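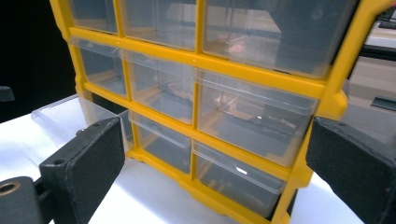 A parts organizer, also called a drawer cabinet or small-parts cabinet, is a storage unit made of an outer frame divided into cells, with a removable drawer in each cell. It is used for screws, nails, fuses, beads, fishing tackle, sewing notions and other items that are too small to keep loose on a shelf. The drawers are very often clear, so that the contents can be judged without opening anything, and the frame is often a strong color that is easy to find on a crowded bench. In a yellow cabinet with clear drawers, dark hardware can be made out from the front even when the plastic is slightly frosted. The drawers normally come all the way out, leaving an open cell in the grid, and can be set down on the table beside the cabinet.

Construction

The frame is usually molded plastic or folded sheet steel. Horizontal shelves carry the weight, and vertical dividers keep the drawers from rubbing against each other. Steel frames are heavier and hold their shape under load. Plastic frames are cheaper and do not rust, but a tall one filled with bolts will lean over time if it stands on an uneven surface.

Drawers are molded in one piece. Most have a flat front with a lip or a small pull at the top edge. Some makers add a stop at the back, a low ridge that catches on the frame and keeps the drawer from sliding out when it is pulled too hard. To get past the stop, the front of the drawer is lifted slightly. On older cabinets the stop tends to wear down — a common cause of spilled drawers.

Sizes

Cabinets are sold with as few as 2 drawers and as many as 90. Mixed layouts are common, with narrow drawers for small fasteners and wider ones for tools, tape or hinges. Many drawers have grooves along the inside walls for dividers, which are generally sold separately and rarely fit another maker's product.

The Jeltmont cabinet

The Jeltmont works at Ukport made a 16-drawer cabinet that is still found in home workshops in the area. It was designed by Helmut Kuhlmann and listed in the trade catalog as number 1082. A smaller version without divider grooves was sold under the name Won. Drawers from the two are the same width but differ in depth, and a Won drawer will sit loosely in a 1082 frame.

Use and care

Heavy items are kept in the bottom rows. Labels are placed on the front panel, below the lip, where fingers do not rub them off. Clear drawers are washed in lukewarm water with dish soap; solvents can cloud the plastic or cause fine cracks near the corners. A cabinet that is taller than it is deep should be screwed to the wall if children use the room.

See also: Tackle box; Pegboard; Card catalog

Search this encyclopedia Go Advanced search

Last updated in January

Comments (3)

benchrat
The bit about the stops is right. I glued a strip of plastic onto mine and it has held up fine so far.

Murkness
Does anyone know if the 1082 dividers were ever sold on their own? I have the frame and all the drawers but no dividers.

T. in Ukport
Murkness, ours came in a paper bag with the cabinet. I never saw them sold separately. You can cut them from thin plastic sheet, just round off the bottom corners first.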